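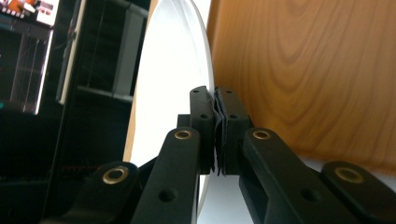

Photo: Gunhild Bech, Cotura workshop

Workshop > Notebooks > Hand grippers > July

July, bay 4. Left gripper losing its width signal

Started just after nine. Written up by Hanne, with Gunhild and Junaid on the bench. Mogens was in after lunch.

Job was the plate and tray set on the white board, both hands, same as the last batch. Stopped before the end because the left gripper kept reporting a finger width that could not be right. The fingers would be half open and Divirell would show them shut, then it would jump back to a sensible value as if nothing had happened. No warning on the screen.

Gunhild went back through the batch. 199 recordings, 13 of them with the fault. The first is number 57. After that they come in clumps with long clean stretches between, so a quick spot check would very likely have passed the lot. I did spot check it the evening before and I passed it.

What we tried first, none of which made any difference:

Restarted Divirell. Same.
Redid the open and closed limits on both grippers. Same.
Closed the fingers on something thin and held them there, to see whether the reading wandered under a steady squeeze. It did not. Linkage looks all right too, no play at the brass eyelets that I can feel, and the pivots turn freely.
Swapped the two inputs at the computer end. The fault stayed with the left gripper, so it is the gripper or its cable.

Went back to the board after that and ran the task slowly, one move at a time, with Gunhild calling out the width and me wearing the grippers. Plate by itself, fine. Tray by itself, fine if I kept the left hand low. The reading dropped out when I reached across towards the far side of the tray and the cable came tight against the near edge of the board. Managed to repeat it four times out of five tries. Let the cable go slack and the reading came back.
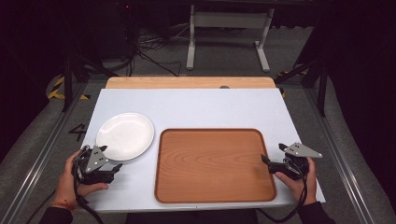 Junaid Sandhu: I'd stop blaming the edge of the board. The cable can lie on that edge all day. What it can't take is being bent right where it goes into the grip, and you bend it there every time you reach. Look at the plug end before you start padding the table.

He was right about where to look. Took the cover off the left grip at about eleven. The clamp that should hold the cable jacket had worked loose and was holding nothing, so every pull went straight to the connector. One wire was broken inside its insulation, still touching when the cable was slack. Right gripper opened up for comparison: clamp tight, wires sound.

The cable is the Nallau one we changed to in spring. It is a bit thinner than the old sort and the clamp was never altered to suit. That is our mistake and I don't think there is anything wrong with the cable.

Safety side of it. These recordings are meant for the arm, and Mogens asked what it would do with a width that says closed when the fingers are open. Svatopluk's answer by phone was that playback would take it as closed and carry on to the lift. With a plate that means a dropped or tipped plate. With the heavier Juhl pieces planned for later it could be a good deal worse. None of this batch has been played back on the arm yet – checked with Svatopluk twice.

Repair: cut the cable back past the break, new connector on, a turn of sleeve under the clamp to make up the thickness, clamp screwed down again. Same sleeve added to the right gripper although it had not failed. Gunhild then ran the reach again, both grippers, with a steady pull on the left cable, and opened and closed over the tray for over 19 minutes. No dropouts in the log.

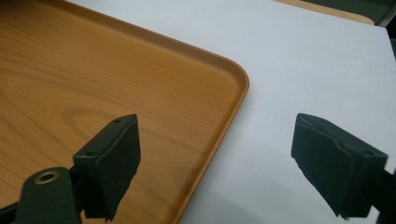

Still to do

Pull the 13 bad recordings and mark them as faulty in the index. Do not delete, Svatopluk wants them for testing a check. (Gunhild)

Divirell should stop recording when the width jumps further than the fingers can travel between two readings. At the moment it writes down whatever it gets. (Svatopluk)

Tug test on both cables before each session, with the width showing on the screen. Add to the start sheet. (me)

Open the spare pair. Same cable, same clamp, so expect the same trouble. Not to be used until that is done – I have put tape over the plugs. (Junaid)

Ask Mogens whether the cables could go up the forearm instead of hanging off the bottom of the grip. He thinks a strap would do it. I worry about it catching on the sleeve.

Recordings 58 to the end need a second look by someone other than me.

Contact the workshop | © Cotura | Back to top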